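# About Flidby

Flidby is a small company in Flevska. We write working rules for robots that do household jobs, and we try the rules ourselves before we give them to anybody. We are six people and share one floor with a printing shop, so visitors sometimes come to us with wedding cards to be cut.

We do not build robots. Our customers build them, or buy them, or teach with them in a school or laboratory. They come to us when they have a machine which can already do something useful, and they want to know how people should behave next to it, what should be written down, and who may say stop.

## How we started

Pornthip Yimyam began the company after several years of writing safety instructions for packing machines. In a factory, she says, the instructions are long but the world is simple: the box comes always from the same side. In a home nothing comes from the same side. The first rule book she wrote for a household robot had 15 pages, and most of it was taken from the factory. It was sent back by the customer with a polite letter. The rules were correct, but no person could follow them and also get the washing done.

The second version was four pages long, and we still use parts of it.

## The Pliria programme

Our largest work at present is called Pliria. It is a set of rules for robot arms doing cleaning jobs in which a hand tool is used: a brush, a cloth, a dustpan, a scoop. We make it together with the Jitpraphai training school, where the students operate the arms and we keep the notes. Until now we have made 1,560 recorded trials, and each one has a written sheet, also the bad ones. Especially the bad ones, I should say.

The cat litter job is one of the cleaning jobs in Pliria. It looks modest on paper. There is a tray, a scoop and a bin with a bag inside, and the arm must learn to use the one thing to move something from the second to the third. But it touches nearly every question we care about: hygiene, loose material, a tool which the robot must hold correctly, and a bag which can catch on things.
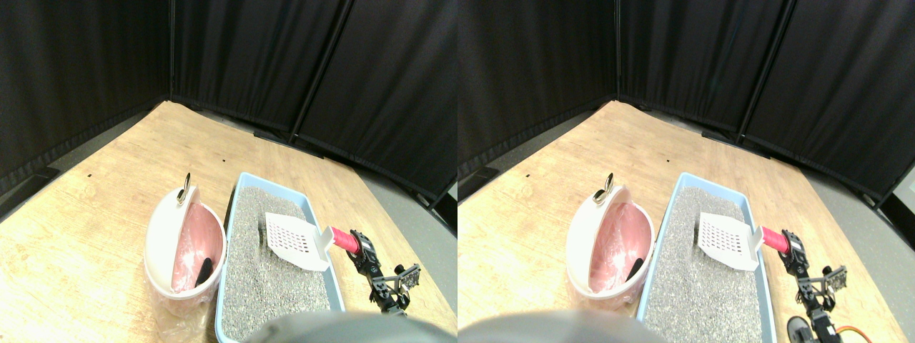

Pornthip Yimyam thinks that a cleaning job should have its rules for dirt written first and its rules for movement second, and she has asked that every new Pliria sheet follow this order. We had it the other way round for a long time. The sheets became easier to read after the change, although the older ones are still in the old order and we have not found the time to rewrite them.

## What we ask before a trial

These are the rules for the scoop job as they are used now. They are printed on one side of one sheet.

- The table carries only what the job needs. Cups, telephones and the rule sheet itself stay off it.
- A bag is in the bin before the arm is switched on. Nobody changes the bag while the arm has power.
- Tray and bin stand next to each other, so that the tool does not travel over open table for longer than necessary.
- The litter is levelled by hand before the trial, and the person writes on the sheet who did it.
- The arm holds the scoop by the handle. If it has taken the blade, the trial is stopped and marked "wrong hold", even when the rest looks promising.
- Cables are looked at from the plug to the arm, with the eyes and not from memory.
- One person has the stop button and has no other duty. This person does not take notes, does not answer questions and does not hold the door.
- After the last trial of the day the scoop, tray and table are washed. A tool which was used for litter is never used in the kitchen jobs, also not after washing.

Customers often ask us why there is a rule about the background. We like plain dark cloth behind the table when it can be arranged. People who walk behind the work area take the operator's attention, and a curtain is cheaper than a wall. It is advice only. A customer without curtains can follow Pliria in full.

## The wrong hold

I want to say a little more about this rule, as we receive more letters on it than on all the others together.

A robot with a two-finger gripper can lift a scoop in many ways. Some of them would look very strange to a person but the work can still be done. Should the rule allow them? Our answer at the moment is that a hold is correct when the fingers are on the handle and the handle only. It is strict and we know it. The reason is for later: a tool in a home is shared with people, and the person who takes it next will take it by the handle, and would like the other end to be the dirty one and the only dirty one.
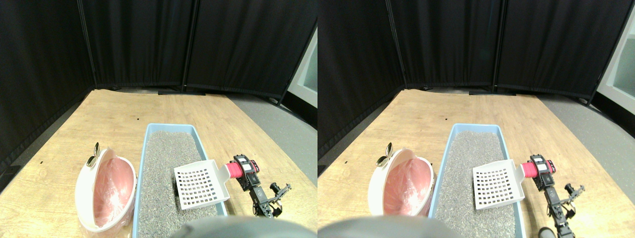
*Scoop job, Pliria programme: the scoop held by its handle.*

The rule says nothing on the angle of the handle. We had a sentence about it in an earlier edition and took it out, as every school measured the angle from a different place. If you have a good method, please write to us. We are still looking for one.

## What we write down

After each trial the sheet is filled in before the next one starts. We ask for the start time, the name of the operator, the name of the person at the stop button, what was tried, and how it ended. For the ending there are only three words to choose between: finished, stopped, failed. A stopped trial is not a failed one. It took us some effort to explain this to customers, who wanted to have few stops and were proud when there were none. We are a little worried when there are none.

Spilled litter is written down as well, in words. "A little on the table, left side" is good enough. We once asked people to weigh it, and it took longer than the trial.

The sheets are kept on paper and also scanned. Some 200 of the early ones are hard to read because they were written with a marker which did not like our damp cupboard. We keep them anyway, and they are listed as damaged in the register.

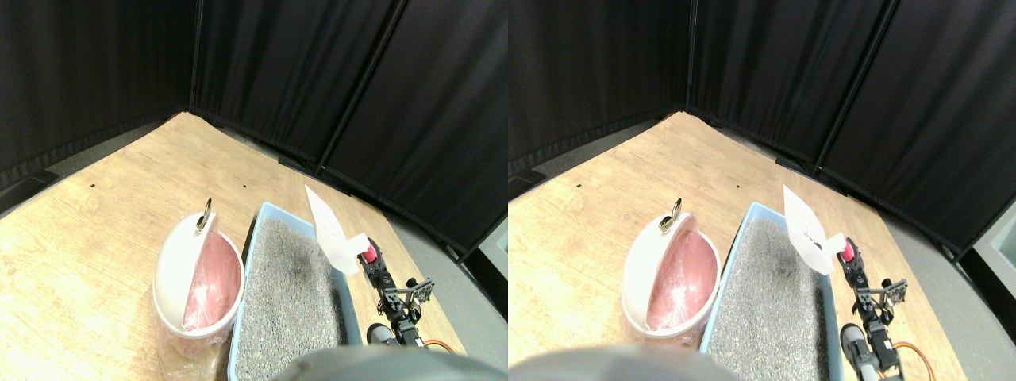

One letter about these sheets asked whether so much paper is really needed for a job which takes a person two minutes, and suggested that a film of the trial would tell the same story. We have discussed it more than once. A film shows what the arm did. It does not show who was responsible for the stop button or what the operator wanted to try, and these are the two things which we search for most often afterwards. So the sheet stays. We have, however, taken away four boxes from it which were always left empty.

## How we work with schools and companies

We usually begin with a visit. We watch a normal working day and say very little. Then we write a first draft of the rules, and the people who will use them try it for two weeks and put their complaints in the margin. The second draft is made from the margin. After this we come back once each year.

We do not give certificates. Pliria is a good practice document and has no force of law, and it does not replace the national rules for machines in your country. Where the two say different things, please follow the law and tell us, so that we can correct our text.

The next edition of Pliria is planned for February. It will have a longer part on bags and liners, and for the first time a part on jobs with water. The present text of this page was agreed by all of us on Friday, December 29, 2023, with biscuits.

## Visiting and writing to us

Our door is on the yard side, after the printing shop. Please ring twice, as one ring is for the printers. Visitors are welcome to watch trials at Jitpraphai if they ask us some days before, wear closed shoes, and stay on the visitors' side of the yellow line until the operator has called the arm off.

Letters about the rules can be in any language that one of us reads. We answer all of them, though in the weeks before a new edition it can go slowly.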